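October 2003

Sourdough notes, batch 26. Picking up from where I left off in August, the book was at Pillai's over the break so some of this is from memory and one napkin.

Starter: Ustidlow (the old rye one) still slow. Fed it at 7, nothing much by noon, finally domed by 3. The Osia culture does the same in half the time but I don't like the smell, sharp, like nail polish. Ravindran says it's underfed and I'm being fussy. Fed it twice today at 1:2:2, will smell again tomorrow.

Flour: last of the old sack. New sack has more bran in it, drinks more water. Do NOT carry over the hydration from batch 25 or it will be stiff as clay. Went up to 72 percent and it still felt tight at the first fold. Next one 74.

Dough weight 778 g after mixing, scaled for one tin. Salt went in late again – forgot, folded it in after half an hour. Didn't seem to matter but the dough tore a bit at the first fold, so maybe it did.

Folds at 30, 60, 100 min (phone rang, should of been 90). Room was cold this morning, somebody left the back door open. Bulk took just over 6 hours. The jar with the rubber band is still the best way to tell, better than poking.
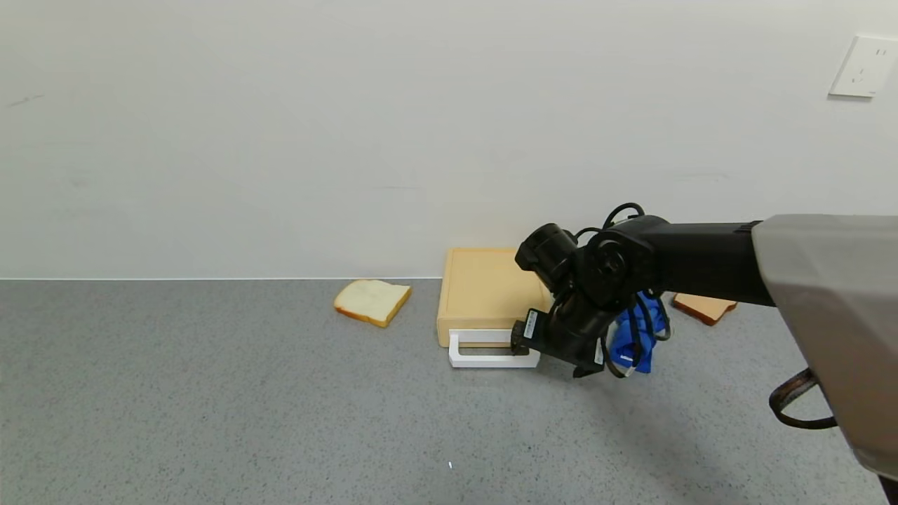 Shaping went badly. Too much flour on the bench, seam wouldn't close, had to wet my hands and roll it again. Into the tin seam down. Tin is the long one from Jimix with the bent lip. It sticks at the bent corner every time. Lard works better than oil there. Parchment works better than both but we're out.

Proof: 2 hours on the shelf over the radiator, then straight in. Probably 20 min too long, the top had started to go soft and wobbly in the middle.

Oven: dial says 240, the loose thermometer says 225 at the back and less by the door. Turned the tin at 20 min. Lid off at 25. Out at 48 min, inside temp 97 C. Knocked on the bottom, sounded ok.

Results, once cool (waited nearly 3 hours this time, Ravindran was hovering):
height 9.5 cm at the middle, 8 at the door end
crumb even, a bit tight at the bottom, one big hole right under the top crust
crust good color on three sides, pale at the door end
taste mild, less sour than 25. I wanted more.

The big hole is shaping, not proof. Had the same one in batches 19 and 22 and both times I'd used to much bench flour. Layers don't stick to each other. So, less flour, wet hands from the start.

Ravindran wants to try an overnight bulk in the cold room for the sour. Fine by me but the cold room swings, 4 at night and up to 9 once people start going in and out. He'll put the thermometer in there tonight. If it stays under 6 we try it on 27.

Odd one – I weighed out 299 g of starter for the side test instead of 199, read the scale wrong. Left it as is. It came up very fast and collapsed, flat as a plate, but the flavor was the best of the week. Worth doing on purpose with a shorter bulk, say 4 hours.

To do
get parchment
bend the tin lip back, or bin it
write the flour lot on the tub lid this time
keep a spoonful of Ustidlow dried as backup, Pillai lost hers
ask about the oven door seal again

Starter back in the fridge 6:40. Osia left out, needs a feed first thing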